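Odstead Breakfast Study — people wanted

Posted August 6, 2020

Looking for adults who eat breakfast at home most days and dont mind writing it down. That's really the whole job. Paid, six weeks, no office visits.

We're a small food research outfit in Odstead. Vutimis runs the study, Erasto Minja is in charge of it. We started a first round in April, had to stop, now starting over with new people. If you were in the April group you can't do this one, sorry.

What you'd do

Keep a paper diary every morning. What you ate, when, who with, how long you sat down for. Standing at the counter counts. Skipping counts too — write "skipped" and the time you got up.

One phone call a week, 11 minutes or so, sometimes shorter. We call you. Evenings OK.

Two longer interviews, first week and last week. Also by phone. We'll ask about what your parents ate, what you buy, what changed this spring.

Who we want

Age 18 and up. Living anywhere in the Odstead or Gungate zip codes. Any kind of household, alone is fine, roommates fine. Night shift people very welcome, we had almost none last time and breakfast at 4 pm is still breakfast to us.

You need a toaster or some other way to heat bread, since week three is toast week and everyone gets the same loaf. A regular two-slot one is plenty. 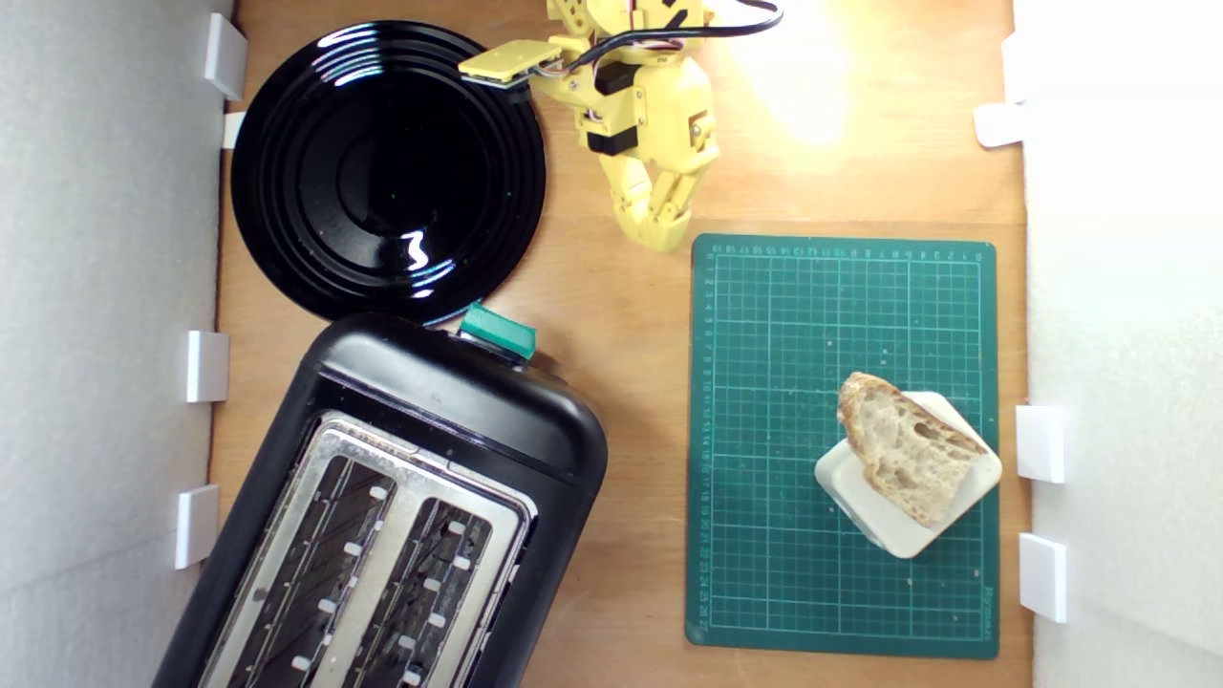 Pay

$225 total. Half after week three, the rest when we get your diary back in the mail. Postage is on us. Miss more than 6 mornings and we can only pay the first half — please think about this before you sign up, espcially if you travel.

The bread is free obviously. Tell us about allergies up front. There's a wheat-free loaf from Ugwu Bakery but we have to order it ahead.

How to apply

Call the front desk, extension 227, and leave your name, a number, and what you had for breakfast today. Or drop a note in the mail slot on the Gungate side of the building. No email for this one please, the inbox is a mess.

Erasto calls everybody back, usually within a couple days. Diaries go out once your first call is done. One person per household. Still short on people over 60 and people with little kids, so if thats you, call first.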